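3. Data collection

3.1 Aim of the collection

The policy described in Section 4 learns only from examples that people have given by hand. No example was recorded on the robot itself. This section explains how the examples were gathered, which rules the collectors followed, and which recordings we kept. We give more detail than is usual, as several of our early mistakes came from this stage and were only found after the first training runs.

We wanted examples of small tabletop work in ordinary rooms. Earlier we had used a laboratory corner with a single table and fixed lamps, and the policy trained on that set, which we call Castia, did well in the same corner and poorly when the table was moved to a corridor. The new set, Prideo, was therefore gathered in places where people were doing other work at the same time. We did not ask anyone to clear the background or to change the lights.

3.2 Tool and recording

Each collector works with a hand-held gripper which has the same jaw shape as the one mounted on our arm. The collector opens and closes it with the fingers of one hand. A wide-angle camera is fixed to the tool and looks over the jaws, so that the jaws and the space in front of them are recorded together. The position of the tool is estimated later from the video and from a motion sensor inside the housing. The width of the jaw opening is stored with every video frame.

The wide view has a cost. A large part of each image shows walls, ceiling and passing people, and only a small part shows the object which must be grasped. We tried cropping the images to the area near the jaws. Training became faster, but the position estimate became worse, as it depends on fixed points far away, such as lamps and railings. In the end we kept the full image for the position estimate and also for the policy.

Before each session the collector moves the tool slowly around the table for 60 seconds. This first pass is used to build a map of the place, and all later recordings of the session are placed in that map. If the map could not be built, the session was stopped and started again. When a table was moved during a session, a new map was made.

3.3 Tasks and sites

The collectors recorded 5 tasks: picking up a small object and putting it down at another place, placing a cup on a saucer, removing a cap, turning a bottle so that its label faces the collector, and sorting small parts into a tray. Every task begins with the jaws open and ends when the jaws are open again and the tool has moved away from the object.

Recording took place at 2 sites. The first, Nulletti, is a shared kitchen with narrow worktops and strong light from one side. The second, Böttcher, is an open-plan office on two levels, where the tables stand close to a railing and the far background includes the lower floor. Figure 2 shows a view from the tool at the second site.
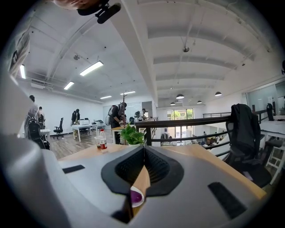

Why were the examples not recorded by steering the robot from a distance?

Steering the arm takes longer for each example, and it ties the collection to the room where the arm stands. With a tool held in the hand, a collector can work at any table and feels the contact with the object directly.

Figure 2. View from the hand-held gripper during collection at the office site. The two inner faces of the black jaws carry a grid-patterned rubber lining, and a small round object lies near them. A bottle, a cup and a potted plant stand on the table beyond.

Plants, bottles and similar things were left on the tables if they did not block the work. We call them bystander objects. They are not named in the labels, and the policy receives no information about them except the image. A collector was allowed to move a bystander object between two recordings, but not during one.

3.4 Instructions to the collectors

The written instructions fit on a single page. Collectors were asked to move at a natural speed, but to avoid turning the tool quickly, as fast turns blur the image and the position is then often lost. They were also asked to keep the free hand away from the object while the jaws were closing. In the first week of December this rule was missing, and many recordings showed the free hand holding the object steady. The arm has no second hand, so these recordings could not be used – we removed them all and asked for the tasks to be repeated.

A failed grasp was not a reason to stop. If the object slipped, the collector tried again within the same recording, and the second attempt was kept. We consider these recoveries useful, and in Section 5 we compare training with and without them.

3.5 Selection

After the sessions, every recording was checked in two steps. The first step was automatic. It rejected recordings in which the estimated position jumped between neighbouring video frames, or in which the tool reached a pose that our arm cannot reach. In the second step a person watched the video at double speed and confirmed that the task had been completed. Recordings which passed the first step but looked doubtful were watched by another person, and were kept only if both agreed.

The final set contains 661 recordings. Most rejections came from the automatic step. At the kitchen site the usual reason was a lost position close to the plain wall, where the camera found few fixed points. At the office site it was mainly a pose outside the reach of the arm, for instance when a collector leaned over the table to take an object from its far side. We did not try to repair such recordings by shifting the path, although this may be possible in later work.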